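Repair manuals should be public

A manual is part of the product. Rocha sells its dishwasher with a 24-page user guide and keeps the service manual behind a dealer login. The owner gets the cleaning cycle – the wiring diagram stays locked away. 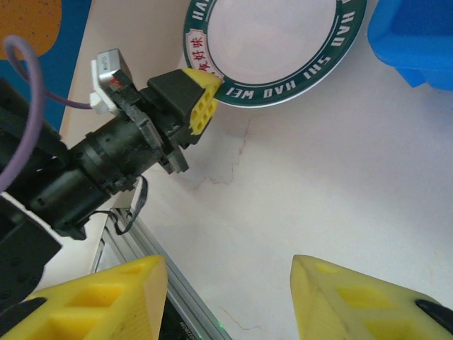
Yellow fingers with black edging, at the front of a pale surface.

Suppliers cite liability. A torque value is no more dangerous in an owner's hands than in a dealer's. Publication should be required within 60 days of sale, at no charge, and maintained for seven years after the last unit ships.

Siobhán Fitzgerald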